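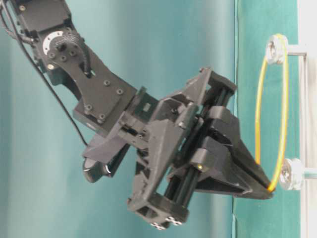 Re: [skaltura-list] view dropout, does it hold up on thin parts?

From: Jucélia Sales
To: skaltura-list

Liis Kairys wrote:

> Hi all, I read the Lepik notes on view dropout over the weekend and
> I'm tempted to try it at Costow before we freeze our training code.
> Two things I couldn't work out. First, do you drop a camera for a
> whole episode or frame by frame? Second, all the numbers in the notes
> are from chunky parts (blocks, housings). Has anyone run it on
> something thin, where the fingers hide the only bit that matters?
> We have a pile of loops and cables to get through, and our policy
> closes its fingers next to the thing about as often as on it.
> Liis

Hi Liis, and hi everyone,

Yes! We've been running exactly this at Skillthorpe since January, so you get the long answer, sorry in advance.

On your first question: we started frame by frame, the way I think most people would, and it did next to nothing. My guess is that with a short image history the policy just peeks at the neighboring frame and carries on. Then we switched to dropping one view for a chunk of consecutive steps, with a random start, and that's where things got better. Whole episodes also worked but training got slow and kind of twitchy. We never drop both views together. (I tried it, by accident, for one very long afternoon.)

On thin parts, the yellow ring is our worst customer. From the side it's easy, you get a nice clean hoop between the two clamps and you can tell where the fingertips are touching it. From the wrist camera the fingers get in the way right when you care most. Our old policy leaned on the wrist view almost completely, so it would come in beautifully and then guess.

The set was almost 400 demonstrations, mixed tasks, same arm for everything. We trained 3 seeds with chunked dropout and 3 without, and ran each one on 12 start poses it hadn't seen. Every seed with dropout beat every seed without it on the ring. I wouldn't hang a paper on that few poses, but the direction was the same each time and I was pretty happy about it! On the chunky stuff the two were so close I couldn't tell you which was which without the file names.
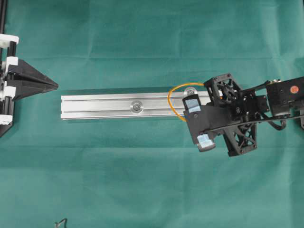
Occlusion turned out to be a much bigger deal on the bar task than I'd guessed, and it changed how I choose what to drop. I used to think of it as a wrist camera problem, full stop. But look at the bolt head near the middle of the bar, plain as day, and then try to find the second fitting farther right, mostly tucked away behind the upper finger and the orange cable. That's the overhead view losing it. So now I drop both cameras equally often, where before I was picking on the wrist one two times out of three. If your Costow setup has cables looping over the work, I'd start with equal and only fiddle later.

The other thing I'd check is your color augmentation. We had it cranked way up, hue included, and that was throwing away a really handy cue on the ring and the cable. Turning hue down helped the no-dropout runs too, so please don't give dropout the credit for that part. I reran the baselines after the change, and the comparison I gave you is with the new setting on both sides.

Stuff I haven't sorted out:

- Chunk length. We use 12 steps and I picked it by squinting at plots. Longer might be fine.

- What to put in place of the dropped view. Gray image works, learned token works, I can't separate them. Gray is less code.

- Seed for the evaluation poses. Ours is 1,001, so use the same one if you want to line your runs up with mine.

One small gotcha with Skaltura itself: the dropout has to go after the image normalization, or your gray stops being gray and the policy learns to spot it. I lost a week to that. There's a patch on our branch that moves it, and I can send it over tonight if you'd like, it's tiny.

Would love to hear how it goes with your loops, and especially whether the fingers still land next to them. If you can keep the failed runs, please do, I'd like to look through them next to ours.

Jucélia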